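Robot Tools and Services, Unit 6: Buying (or Renting) a Hand-Held Gripper Kit
Notes by Baltasar Aranda

Bring these to the session in April, and please read the Clevach price sheet first, or the second half won't make much sense.

Where we left off

Last time I went on about robot arms you buy whole. This week it's the cheaper cousin – a gripper you hold in your own hand, with a camera on it, so you can do a chore yourself and record how you did it. Three suppliers come up in these notes: Itberg sells a kit outright, Cleltance rents one by the month, and Bednárik does a full service where their people do the recording and you get the files. I've used the first two. I liked one of them a lot more than the other, and you'll probably guess which.

What to look at first: the fingers

Everybody asks about the camera. I'd start with the pads. A tube of hand cream is a great test because the sides give when you squeeze, and a pad that's too hard or too slick will let it swing around. Try it full, then try it nearly used up, and you've got two quite different objects for the price of one!
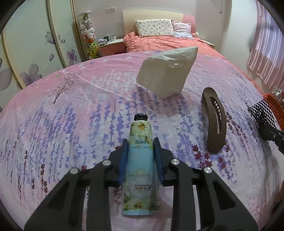 Fig. 1. Hand cream between the two blue pads, over the bedspread.

Things I'd write down while you try a pair of fingers:

- Do both sides close evenly, or does one get there first?
- Can you let go without the thing sticking to a pad?
- How does your wrist feel after 40 grasps? (Mine complained on the Cleltance handle. It's a bit fat for me.)
- Can you swap a pad yourself, or does it have to go back to the shop?

Flat things are a different story. A hair clip lying on fabric is a mean little test, and I'd want to see any seller do one before I signed anything.

Where to run the trial

Ask for a trial in a real home. Itberg's sales demo is done on a bare bench, and sure, it looks lovely there. Then you get into a bedroom with a patterned tablecloth, a basket with a plastic bag in it, curtains, stacks of stuff by the wall, and you learn a lot more in one afternoon. Look at how wide the camera sees, too. A wide view bends straight lines near the edges, but it catches the table and the bed behind it in one go, and I'll take that trade.
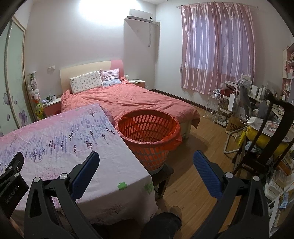 Reading the price sheet

Clevach is a reseller, so their sheet puts all three offers side by side. The Itberg kit is listed at 357 with one set of pads, and a second set adds 40. Cleltance is 112 a month. Do the math on month four and you'll see why I tell people to rent only for short jobs. Bednárik charges by the recording, with a minimum order of around 400, so it's really meant for bigger projects than ours.

For next time

Pick one offer and write me half a page on it – what you'd record, in which room, and which object you think will give the fingers trouble. Plain sentences are fine. If you want to borrow my spare pads, email me before noon and I'll leave them at the front desk.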